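4. Opening a campaign page in Hillix

1. Sign in and choose New campaign. Write the name of your cause in 43 characters or less.

2. Add your hashtag — one only, without spaces.

3. Set who can post. For the first 12 hours, we advise to keep all stories on review.

Caution: Do not publish a person's story before she or he has confirmed by e-mail.
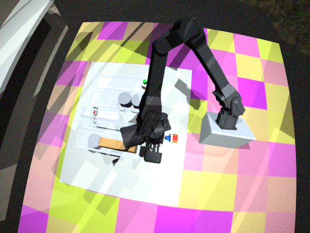 Can supporters post without showing their name?

They can, if you switch on Private names in step 3. The moderator also sees only a number.

4. Press Publish. Stories longer than 300 words are folded, and the reader opens them with More.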